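### 3.2 Tray service and meal uptake

Meals in the residential wing were served on individual trays, a practice that replaced shared platters at Lolovden before our study began. Each resident received one plate per sitting, and the kitchen used the same plain white crockery throughout so that portion judgments would not be affected by plate colour.

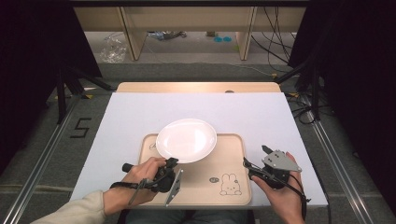
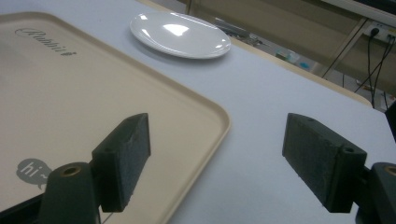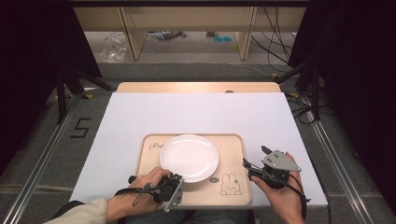
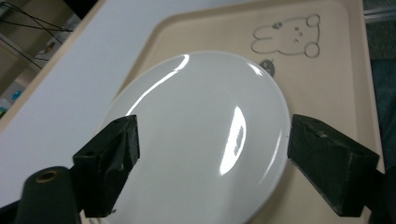 **Figure 2.** Round white plate and beige tray with rounded corners.

We recorded 2,000 servings over the study period. Plates were weighed before leaving the kitchen and again on return, using a Meletti bench scale read to the nearest 2 grams. Where a resident had asked for a second helping, the two servings were added together and treated as one meal. Servings of less than 200 grams were left out of the main analysis, as most of these were snacks requested outside normal hours.

Residents were grouped by the dining room they used, either Kuvwood or Symonenko. The Kuvwood room is smaller and was noisier at midday, when staff from the neighbouring ward also ate there. Seating was not assigned in either room. We did not try to control for this, although Hordiienko's earlier work on neighbour effects suggests that people tend to match the eating pace of whoever sits across from them.

Twelve residents changed rooms in July during painting. Their records were kept under the room where they ate most of their meals. Shawky repeated the analysis with these residents removed, and the difference between the rooms remained in the same direction. Leftover vegetables made up the largest share of returned food in both rooms, followed by rice.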